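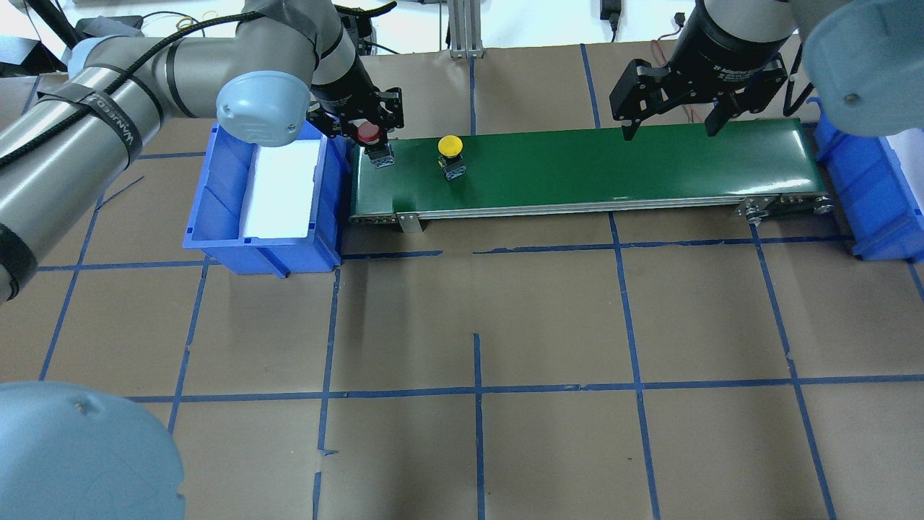 Does a paper-covered bench need a grid?

I have been told for months that the way to fix a sorting bench is to cover it in brown kraft paper and tape squares on it. Senyo Kwofie swears by it. He did his in September and has talked about little else. I went along with it to be a good sport, and I still have my doubts.

The paper I'll give him. It's cheap, it hides an ugly table, and when it gets scruffy you rip it off and roll out more. I have a roll from Kerthorpe that will outlast me. Small parts show up on brown better than they did on the old gray top, where I lost a set screw every other week.

The blue tape is where I part ways with him. The idea is that every square has a purpose and you set things down inside the lines. Fine, but painter's tape does not go down straight over paper unless you have more patience than I do. Our lines wander. A few of them cross at angles that would make a tile setter cry, and there are short bits near the middle that don't connect to anything. Delali Nyarko said to pull it all up and start over with a chalk line. I said no. If the grid only works when it's perfect, I don't want it.

Then there's the green conveyor, with the aluminum rail along the front. I was against it from the start. We sort push buttons, the mushroom kind, yellow caps and red caps, and it isn't as if they come in by the truckload. The last box from Brindmont had 25 in it. You could do that on a cookie sheet. But a belt gives you one long narrow place to put things, and I admit that people stop piling stuff up when the surface is too skinny for a pile. A tray would do the same for less money.

What I've come around to, grudgingly, is the blue bins, one past each end of the belt. Open top, so you can see what's in there without picking anything up. I've bought enough lidded boxes in my life to know that a lid is where sorting goes to die.
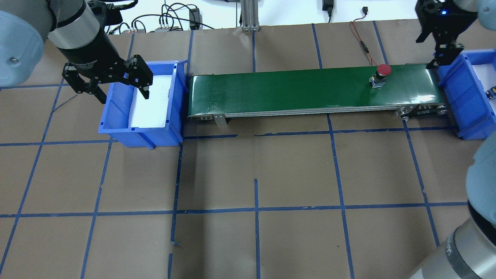

Red cap on the belt, a bin at either end.

Amerley Antwi asked in the comments last time whether the white lining is worth the bother. Maybe? It keeps things from clattering, and a dark red cap is easy to spot against it. It also shows every speck of dirt. She uses an old towel, which sounds just as good to me and goes in the washing machine.

My other complaint is the buttons themselves. They're awkward little things to store. The cap is round and wider than you'd like, the base is square, and in a bin they end up every which way. Standing on the belt with the cap up they look very tidy, and that's the version you see in everybody's photos. I'd like to see the same people's bins.
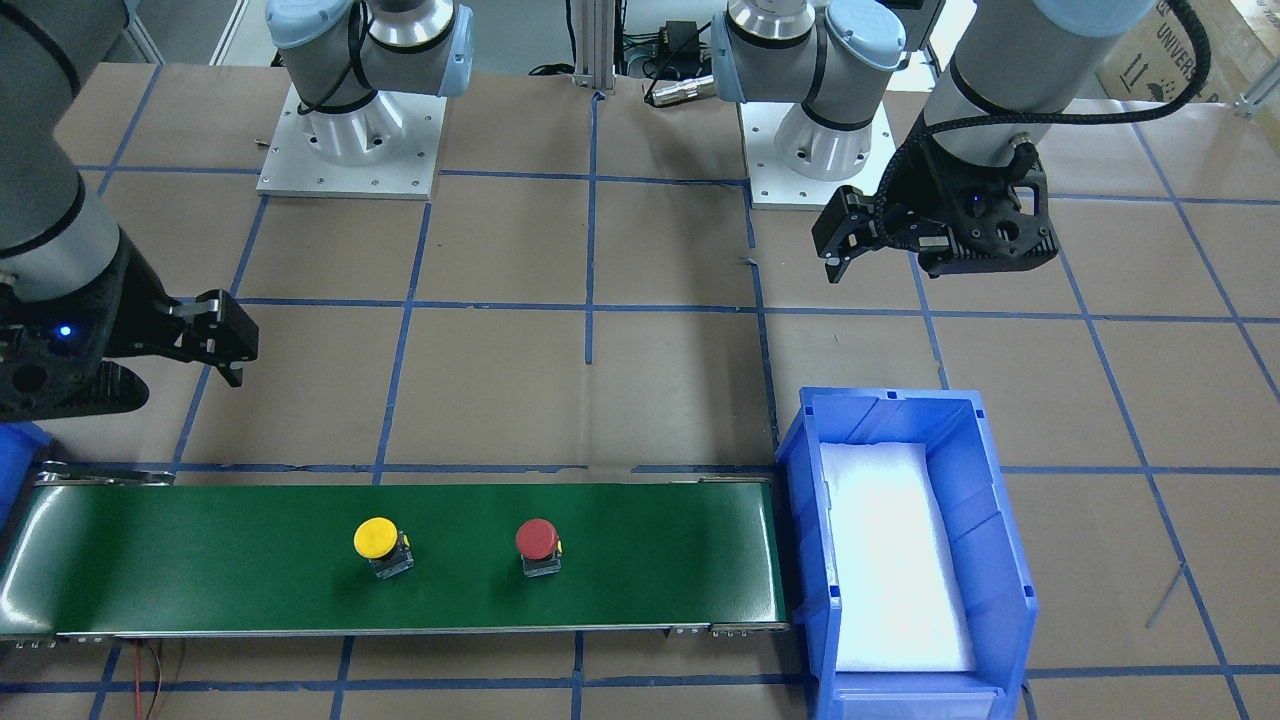 Page last changed: 10 Jan 2025

I added this part after a few of you wrote in. Yes, I put yellow and red on the belt together, with a gap between them. No, I don't have a rule about which goes first. Mohammed-Awal Amoah thinks there should be one, and that the tape squares should be labeled to match. He is welcome to come over and write the labels.

For anyone copying this, skip the grid for the first month and see if you miss it. Get the bins first. If you have 18 dollars burning a hole in your pocket, spend it on paper.

Next time I'll get into the Ackah drawer dividers, which I also don't trust.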